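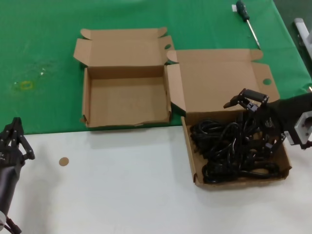

Junpei Wada wrote:
I'd stay with one size. We tried three box sizes for a year and always ran out of the middle one. Now everything goes in the Orberg folding mailer, and small items get paper.

pinelot wrote:
How many do you buy at a time? Orberg wants a minimum of 1,000 for the price break and I don't have the room.

Junpei Wada wrote:
1,000, flat, on a pallet in the garage. They take up less space than you'd think. Keep them off the concrete. The bottom bundles went soft on me in June and I threw out 80.

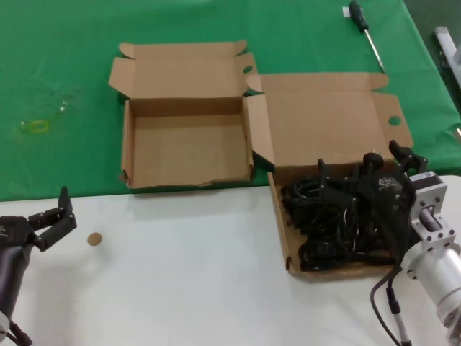 Moved to: Selling Online > Packing and Postage

marta_k wrote:
I disagree about one size. If you mostly sell light stuff, a big box costs you on every order. I went through last year's orders, 1,616 of them, and most would have fit in a padded envelope. The carrier charges by size on anything bulky, so I was paying to mail air.

I still use boxes for anything with a plug on it. Cords are the worst part of my job. I used to wind them tight with a rubber band, and buyers complained about kinks near the plug. 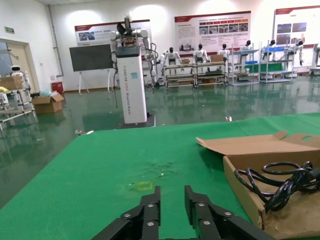

So I switched to loose coils with a paper band, and I put the cord in last. If it goes in first, the item sits crooked on top of it and the lid bows. Then the tape lets go in transit. I use the Skivix paper tape, two strips across the front.

pinelot wrote:
Two strips isn't enough for winter. Paper tape dries out in a cold truck. I had a run of boxes to Sauerland last winter and three came open.

marta_k wrote:
Was it water-activated or the self-stick kind? The self-stick is bad in the cold. The other kind holds fine for me.

pinelot wrote:
Self-stick. OK, that could be it.

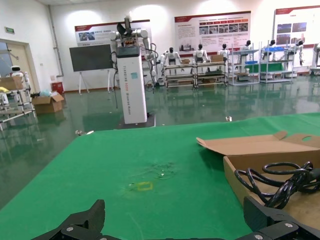
oldfern wrote:
Plain plastic tape, one strip down each side and one across the front. Costs less than either and I've had no returns for open boxes. I know people want paper for recycling, but a broken item goes in the trash too.

Junpei Wada wrote:
Our buyers ask for no plastic, so that's out for us. pinelot, if you want to try the Orberg box first, I can send you a bundle for the cost of postage. Message me.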